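Print this article | E-mail this article

Dollon releases new version of Hedine, its software for two-hand gripper recordings

June 2018

The software company Dollon has published version 2 of Hedine, a program that takes recordings made with hand-held grippers and turns them into movements that a robot with two arms can follow. The new version is meant for tasks where both hands must work on one object at the same time, such as lifting a tray, turning a box or carrying a keyboard from one place on a desk to another.

The first version, which came out last October, treated every gripper as if it worked alone. It calculated the path of the left hand and the path of the right hand separately, and put them together only at the end. For small objects this was good enough. For long objects the two paths did not agree, and the robot pulled or bent the thing it was holding.

"The error was a few millimeters on each side, but a keyboard does not forgive a few millimeters," said Trinidad Gatchalian, who leads the planning team at Dollon.
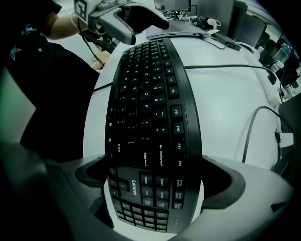 Gurkthorpe Automation News, no. 6, page 2

In the new version the program looks for the square black-and-white marker on the other gripper in each camera picture. When it finds the marker, it uses it to calculate how far apart the two hands are and at which angle they stand. This distance is then kept as a fixed rule for as long as both grippers hold the object. The planner may change the speed of the arms, but it may not change the distance.

The difficult part was the strong distortion of the wide lenses. Near the border of the picture a square marker does not look square any more, and the old detector often lost it. Theda Hollmann, who wrote the new detector, trained it with 1,500 pictures in which the marker is close to the border. She also added a short memory, so that the program can continue for up to 200 milliseconds when a hand or a cable covers the marker.
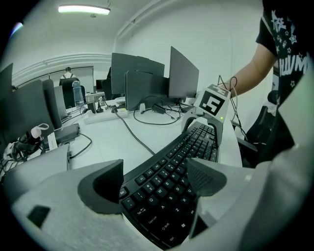 First users

The engineering office Wanigasekara has worked with a test copy since the spring. Its staff asked for a simpler way to throw away bad recordings, and this is now included: a recording where the marker is missing for too long gets a yellow flag in the list, and the user decides whether to keep it.

Hedine still needs the two cameras to have the same clock. Gatchalian said that her team is working on this, but she did not want to promise a date. Users of the first version can open their old files in the new one, although the paths must be calculated again.

Print this article | E-mail this article

Related items
Gripper calibration without a test board
Wanigasekara opens second office in Gurkthorpe
Why motion planners slow down near a table edge
Reader letters: clocks, cables and lost frames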